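Likon
Sorting helpers wanted, bottles + cans, short term

12 shares | 3 comments

Need people for a recycling sorting project. Paid, on site, no experience needed. Posted June 2022, open until we have enough names.

What it is: household empties go into fabric baskets on a table. Glass in one, plastic in another, cans separate. Every basket gets a card in front with the word on it. You sort, you check, you take out what landed in the wrong place, you set the table up again. Repeat. Simple work but you do have to pay attention, people get sloppy after the first hour.

Where: Katsaros building, room 11, ground floor. Entrance on the parking lot side, the front door sticks so push hard. Bus stops right outside.

How long: 3 hours a session, mornings or afternoons, you pick. Most people do several sessions. We run until November, maybe longer if Sornix renews, don't know yet.

Pay: 50 dollars per session. Paid at the end of the month by transfer, so bring your bank details the first time. Bus fare is not covered, sorry.

We want:
- people who can stand for most of a session (there are stools but the table is high)
- OK with handling other peoples empties. All of it gets rinsed before it comes to the table
- can read the cards and put things back the same way twice
- 18 or over

Nice to have: own transportation, because the sessions at our second site (Skarmont, out past the storage units) start early. Not a must.

What you'll handle: beer bottles, water bottles, soda bottles, drink cans, some of them crushed. Nothing heavy. No needles, no kitchen waste, no paint cans. If something odd turns up leave it alone and tell whoever is running the session.

Clothes: closed shoes please. Long sleeves are fine, dangly ones aren't. Lab coats on the hook by the door if you want one. Masks in the box under the hook, gloves too, mostly size M and L. If you need small bring your own, we keep runing out.

Please don't bring your own bottles from home to get rid of. We have plenty!!

Also wanted: one person to keep the tally sheet. Same pay, you sit down more. Neat handwriting, must be able to do all the morning sessions for a full week. Say so when you write.

How to apply: short note to the Likon front desk, reference 1422, or drop it in the tray at the Katsaros entrance. Put your name, phone number, which mornings or afternoons you can do. No resume needed. We call back, we don't email, so pick up unknown numbers for a few days.

Sorting table, bottles in the baskets:

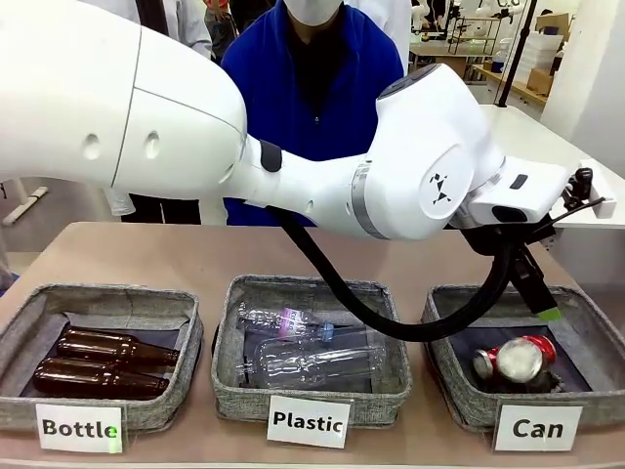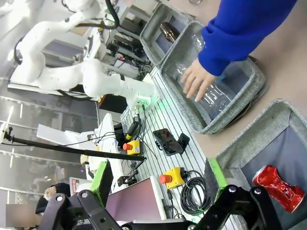 Do I have to take the caps off the plastic bottles before sorting?

Leave them on. Caps stay with the bottle and go in the plastic basket together, loose ones too.

3 comments | Share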